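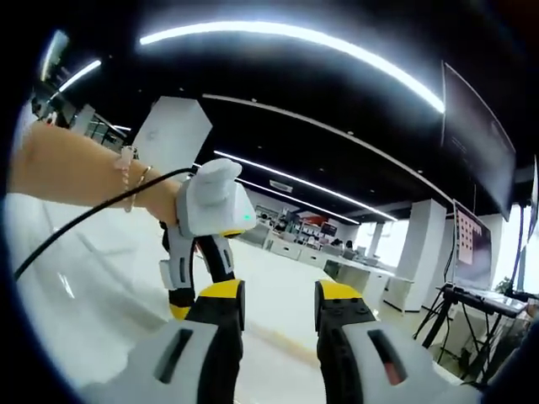
Two grippers and one white table at the Ovden open day.

I have been going on about this visit since September, so thank you for putting up with me! Ovden finally opened its doors and I got one of the 25 places on the afternoon tour, which meant I spent the whole train ride to Irnley grinning at the window.

What I wanted to see was the hand-held grippers. You hold one, you do a job with it, and the recording of what you did becomes practice material for a robot arm. I'd read plenty about it and never touched one. Well, now I have. The yellow tips have black pads on the inside, and when you close them on something you start slowing down without being told to. I felt like I was learning to use a fork again.

Raili Saarinen ran our group and she was so patient with us. She let everybody have a turn at the table and answered every question, including my very long one about cables (they get in the way, she said, and you learn to move around them). Her team's target for one task is 683 recordings. One task! I managed four and my forearm was already complaining.

My partner for the session was Aatos Ojala, who had come over from Mirkeo and had much steadier hands than me. We tried working side by side, a gripper each, and kept getting in each other's way — I laughed so hard I had to put mine down.

I also came home with a reading list from Raili and a lot of scribbled notes I can barely read. I'll type up the part about the training side next, and if Ovden does another one of these I'm signing up the same day.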